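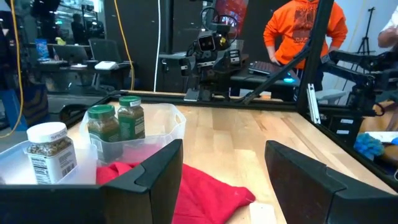
Visit to the Rekari spice mill, open day 6/14/26

My wife and I went to Pronholm by the early bus, because parking near the mill is known to be difficult. The ride takes 60 minutes and the last part along the river is very pretty. At the gate we received a paper bracelet and were put in the second group.

The tour started in the cleaning hall, where the dried herbs arrive in sacks from the farms. Our guide explained that oregano and thyme need different sieves, and that the old Tarner mill from the first owner is still used for small orders. It is very loud! We had to read her lips a little. After this came the storage, which I liked the most. It is kept dark and the smell of bay leaves stays in your jacket until evening.

The tasting cost 2 dollars extra. We compared marjoram from last December with a fresh lot, and I must confess I chose the older one as better.

In the shop there was a long line, and the Leclerc pepper mixture was sold out before we came to the counter. We bought dill and savory instead. The café has good soup but only few chairs, so eat before noon if you can. The return bus leaves from the other side of the bridge, and the sign for it is easy to miss.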